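6. Running the Pouring Demonstration

Use this section when the Heveo arm is shown to visitors on an open day. It assumes the arm has been mounted and homed as set out in Section 4. For group bookings at the Provbridge site, check the visitor list with Apinya Suksawat before you start.

6.1 Before visitors arrive

1. Switch on the arm controller and wait for the steady green light.
2. Load the program POUR 8 from the demonstration menu.
3. Wipe the counter and set out the small cup, the bowl and the basin.
4. Fill the cup with 50 ml of liquid. Do not use anything hot or fizzy.
5. Run the program once with an empty cup. If the fingers slip, repeat the grip setting in Section 5.

CAUTION: Check that the cables at the wrist can move freely through the full tilt. A caught cable will stop the arm with error 139.

6.2 During the demonstration

1. Ask visitors to stand behind the floor line.
2. Tell the group that the arm is about to move, then press START.
3. Let the arm bring the cup to the bowl. The tilt is slow and can't be sped up from the demonstration menu.
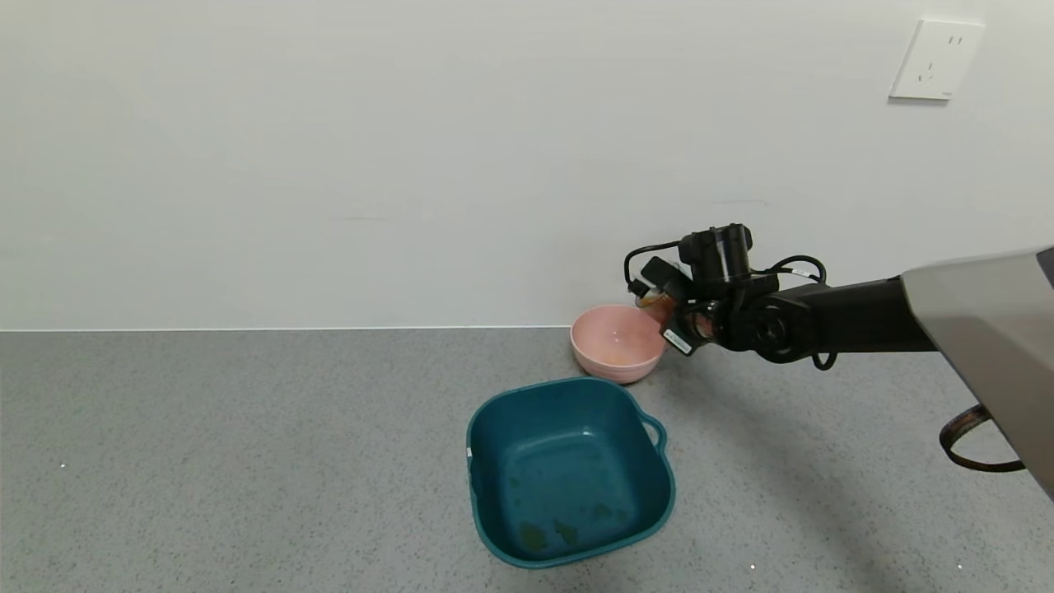

4. Keep one hand near the stop button until the cup is upright again.
5. When the arm has returned to its rest position, press HOLD. Visitors may now come up to the counter.

NOTE: If the bowl has been moved, the arm will still pour at the saved position. Press HOLD and put the bowl back on its mark before the next run.

CAUTION: Never reach under the gripper while the program is running, even to catch a spill.

6.3 Between groups

1. Empty the bowl into the basin and dry both the cup and the bowl.
2. Rinse the basin at the end of the day, or sooner if residue builds up.
3. Enter the number of runs in the log. The finger pads are due for replacement after 1,000 runs.

The pads were last replaced on 23rd January. Spare pads are ordered from Bisgaard under the Drallalia service plan. Report worn pads or repeated stops to Fongchan Inthanon, and leave the arm switched off until it has been checked.

For shutting down and storing the arm, see Section 7.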